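Looking after wooden worktops and boards

Friday, July 15, 2022

I've had a few messages asking how I keep the wood in my kitchen looking decent, so I thought I'd put everything in one place. None of it is clever and most of it I learned by ruining something first. We moved to Emham with a beech worktop that had been left to go grey around the sink, a drawer full of split spoons and one enormous bread board that smelled of onions (it still does, a bit, in damp weather).

Everyday cleaning

A wrung-out cloth and a drop of washing-up liquid does nearly everything. Wipe along the grain, go over it again with plain water, then dry it with a tea towel. I know, drying a worktop sounds like the sort of thing only people with no job do, but it takes half a minute and it's made more difference than any oil I've bought. Puddles behind the taps are the worst. I keep an old flannel folded up there and swap it when it gets manky.

I don't use spray bleach on bare wood any more. It left me with a pale patch next to the hob that took ages to blend back in.

Onion, garlic and fish smells

Scatter coarse salt over the board, cut a lemon in half and scrub with the cut side until the salt goes to a grey paste. Leave it for a few minutes, scrape it off with a dough scraper and rinse. Bicarb mixed with a little water works on a really stubborn board. Don't put both on together expecting magic, as they mostly just fizz at each other and you've wasted a lemon.

Stand boards up on their long edge to dry so the air gets to both sides. I used to lay mine flat on the drainer and then wonder why it rocked like a boat every time I chopped a carrot!

Raised grain

If your wood feels furry after washing, that's the grain lifting. Let it dry overnight, then rub it down lightly by hand with fine paper wrapped round a cork block, always going with the grain. Dampen it, let it dry and do it once more. After that second go it usually stays smooth for months. Wipe off every bit of dust before you oil or you'll end up with a sort of gritty porridge that has to be sanded off again, which is a lovely way to spend a Sunday.

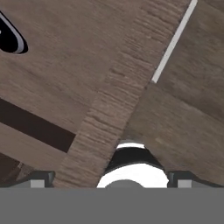 Oiling

For boards and spoons I use plain food-safe mineral oil from the chemist. For the worktop I've gone back and forth, and at the moment I'm on a tin of Stekar hard oil, which goes on thin and doesn't stink the house out. The trick is to put on far less than you think. Pour a bit on a lint-free rag, rub it in, leave it as long as the tin says, then wipe off anything still sitting on top. I do 2 thin coats, with a night in between. One thick coat stays tacky, and you'll find toast crumbs in it until Christmas.

Please do be careful with the rags. Oily cloths screwed up in a bin can heat up and catch fire by themselves. Open them out flat and dry them outside, or soak them in water before you throw them away.

How often? I do the worktop 4 times a year and the bit round the sink whenever water stops beading on it. The December one is a nuisance with everything else going on, but the heating is on full and the wood really does look thirsty.

Black marks and rings

Black marks are nearly always from a wet tin or a cast-iron pan. Lemon juice will shift a faint one. For anything darker I sand the spot, feathering out a good way past the stain so there isn't a dip, and then re-oil the whole section. White rings from mugs are more likely on varnished wood, and there I've had luck with a warm iron over a dry cotton cloth, a few seconds at a time. Try it somewhere hidden first. My mother-in-law's sideboard was not somewhere hidden.

Small cracks

Hairline cracks in a worktop can be filled with a soft wax stick. I have a set by Perrin and I mix two browns on the end of a knife to get near the colour. Warm it, press it in, scrape it level with an old plastic card. I wouldn't do this on a chopping board though. A crack in a board holds food and you can't get it out, so mine get demoted to plant stands.

When to give up

We did get a quote for replacing the lot, and it came to almost £2,000 with fitting, so I bought more sandpaper instead. If yours is soft or spongy when you press a thumbnail in by the sink, that's rot, and no amount of oil will bring it back. You can sometimes have just that length cut out and a new piece let in. The timber yard at Ornuslow cut ours while I waited and let me rummage through the offcuts bin, and I came home with a very nice bit of ash that's now the cheese board.

Next time I'll do wooden handles, as I've got a trowel that gives me splinters and it's time I sorted it out.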